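## Pourquoi y a-t-il une notice dans les boîtes de médicaments ?

Tu ouvres la boîte et un papier plié en 40 en jaillit. À Usuga, une classe a compté les mots de celui du sirop Zirnden : 351 pour les seuls effets indésirables. « Avoir sommeil » y figure. En cours de maths aussi, mais sans sirop.

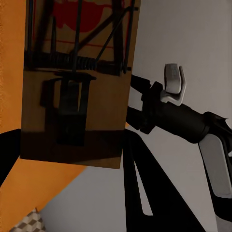
Une lectrice de Dranamau demande si tous ces ennuis vont lui arriver d'un coup. Non ! La liste réunit ce qui a été signalé chez beaucoup de gens. « Rare » veut dire : moins d'une personne sur mille.

Et si tu as des boutons après 2 cuillères ? Préviens un adulte, qui appellera le médecin ou le pharmacien.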